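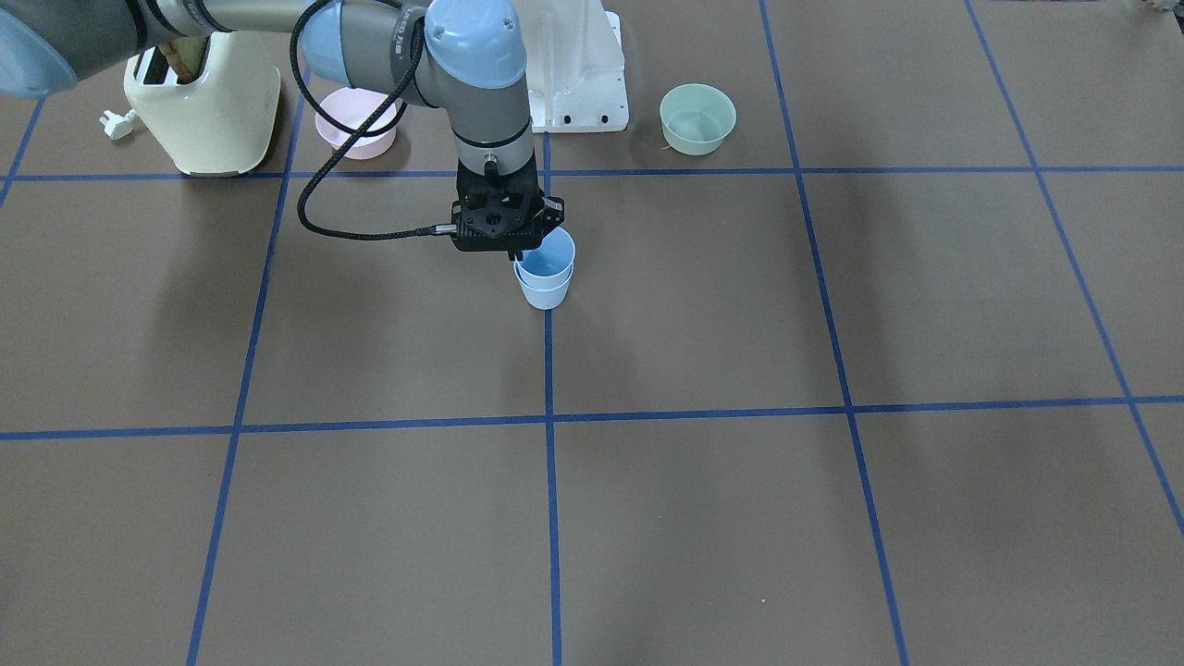
Week 6 handout: what the arm costs after you've bought the arm

I used to start this lecture with arm prices, and everybody wrote down one number and stopped listening! So start at the other end this time. Take the Duvum gripper quote, $4000, and then add the little stuff: cable, mounting plate, spare fingers. The plate alone was $262 when we ordered from Treloar.

Lead time matters too (I always forget it). Treloar said 14 days, Cendel said 19, and your schedule needs a line for that.

Props are cheap, so budget them last: cups, bowls, a toaster, a roll of blue tape for the grid.

Draft budgets go to Zamfira Bratu before the February lab. One page, please, with shipping on its own line.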